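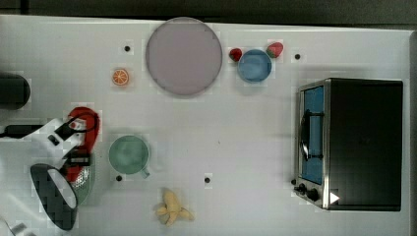

4. Student Project and Data Collection

4.1 Course setting

The manipulation tasks used in this paper were developed in the second half of an undergraduate laboratory course at Trukance. Students had completed one prior course in kinematics and had no earlier exposure to learned policies. Each team was asked to define a tabletop task, collect teleoperated demonstrations for it, train a policy from those demonstrations, and report the result under a shared evaluation protocol. Teams of two worked at the same station in turn, with one student operating the arm and the other keeping the trial log.

The course ran on the Trirska software stack, which handles teleoperation, time synchronization, and storage of episodes. Students wrote their own task scripts on top of it but did not modify the control loop. Training was done overnight on a shared machine, so a team that finished collecting on Monday could run its first evaluation at the next lab meeting.

4.2 Workspace and objects

All tasks take place on a white tabletop with a kitchen theme. The object set mixes dishes, toy food, and a toaster oven, and includes a plate, a mug, bowls, strawberries, an orange slice, a banana, and a ketchup bottle. The toaster oven was treated as a fixed obstacle in the tasks reported here. Door opening was proposed by one team and dropped after the first design review, when it became clear that the reach needed at the handle would use up most of the lab period in failed attempts.

Objects were chosen to vary in size and in the grasp they call for. Small food items are best approached from directly above. The mug allows a grasp at the rim or at the handle, and students disagreed on which was easier to demonstrate; we left the choice to each team but required that it be kept the same within a dataset. Elongated objects add a constraint on wrist angle, discussed below.

Placement was drawn from a printed list of start layouts prepared before each session. The list gives a region and an orientation for the target object and leaves the other items to the student's judgment. This was a compromise. In a pilot of the course, fully specified layouts slowed collection to the point that several teams ended with too few episodes to train on.

4.3 Views

Two views were used, an overhead view of the full table and a close view from a camera at the wrist (Figure 2). The overhead view gives the position of the target relative to the other objects but loses detail near the fingers when the arm passes over the work area. The wrist view covers the final approach, where small errors in alignment decide whether the fingers close on the object or push it away.
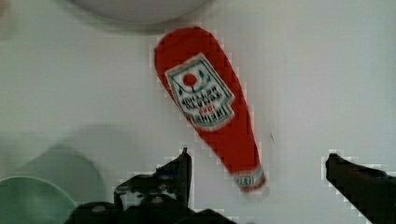 Figure 2. Wrist view with the ketchup bottle on its side and its neck between the gripper fingers.

For the bottle task, students were told to approach the narrow end, where the body fits between the fingers with clearance on both sides. The wrist must be rotated to suit the long axis of the bottle before descent. Early demonstrations often combined rotation and descent in a single motion, and the policies trained on them tended to arrive with the wrist only partly turned. Teams that separated the two motions obtained more consistent approaches, at the cost of longer episodes.

4.4 Dataset and protocol

Each team collected 80 demonstrations per task. Of these, 70 were used for training and the rest were held out for checking the loss. Episodes were limited to 45 seconds, and any episode that ran over was discarded and repeated. Students were not allowed to remove slow or hesitant episodes that ended within the limit – a rule that was unpopular but kept the datasets comparable between teams.

Action labels followed the Gauthier convention adopted for the course, in which gripper commands are stored as target widths and arm commands as changes in end-effector pose. Logs were exported in the Prukham format and checked by a second team before training. The check caught mostly clerical faults, such as a layout number entered twice or a success flag left blank.

A trial was scored as a success if the target object was lifted clear of the table and released in the goal region without further contact from the arm. Partial credit was not given. Trials in which a neighboring object was displaced were still scored on the target alone, and the displacement was recorded in a separate column of the log.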